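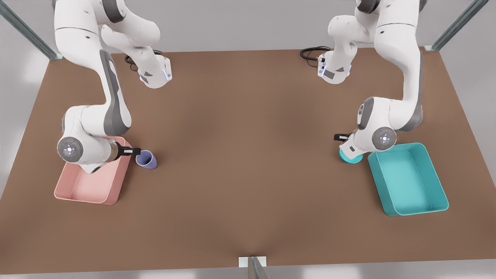 The four-day week has been about to arrive for as long as I have had a job. Every summer a company somewhere tries it, declares that the staff are happier and the work still gets done, and every autumn the rest of us are back at our desks on a Friday afternoon pretending to read. The usual promise is that the lost hours will make themselves up, while we are off learning the cello. I have my doubts.

Take Flemstead, which sells garden furniture and moved its 82 office staff to four days in July. I was sent the results, as journalists always are. Stress down, sick days down, sales steady. What the summary left out was that the remaining four days had grown longer, and that lunch had shrunk to something eaten over a keyboard.

"I like my Fridays," says Aslı Öztürkmen, who handles customer orders there. "I don't much like my Thursdays. By seven in the evening I'm answering emails I should have answered on Tuesday."

Then there are the surveys. One doing the rounds this autumn, paid for by the scheduling firm Ciltell, asked 2000 workers whether they would like an extra day off for the same pay. Most said yes. I would love to meet the ones who had to think about it.

Jacinto Cervantes ran a trial at a small printing business and dropped it after 11 weeks. Customers kept ringing on the closed day — and he kept picking up. His staff got their Fridays and he lost his Sundays. He says he would try it again, with a second phone line and somebody else's number on it.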